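Last updated: 2021-04-08

Pre-departure check, holiday flat in Bragança
Completed by Anel Mabaso, reviewed by Nicanor Zepeda

Carry-on bags, weighed and measured: OK
Comment: Mine came in at 7 kg with the jacket packed. Nicanor's was over, so the boots go on his feet.

Power bank in cabin bag: OK
Comment: Terminals taped. Keep it out of the checked suitcase.

Passports and insurance papers: OK
Comment: Copies in the Nillow folder, 3 sets.
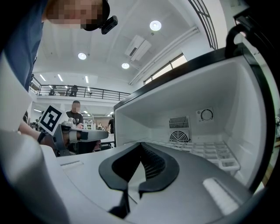

Medication in original packaging: NOT DONE
Comment: Pharmacy label is missing from one bottle. Ask for a reprint before July.

Smoke alarm at the flat: TO CONFIRM
Comment: Host says there is one in the hallway. Test it on arrival, before unpacking.

Gas cooktop and hot water: TO CONFIRM
Comment: Find the shut-off first. Open a window the first time the heater runs. 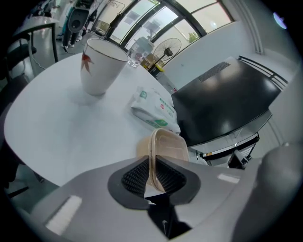

Balcony railing: TO CONFIRM
Comment: An older review called it loose. If it moves, lock the door and message the host.

Emergency cash: OK
Comment: 200 euros, split between two bags. Small notes for the taxi.

Luggage straps and locks: REPLACE
Comment: The Vuvach lock sticks. A new one is $20 and we should just buy it.

We use cookies to remember your preferences. Accept | Manage settings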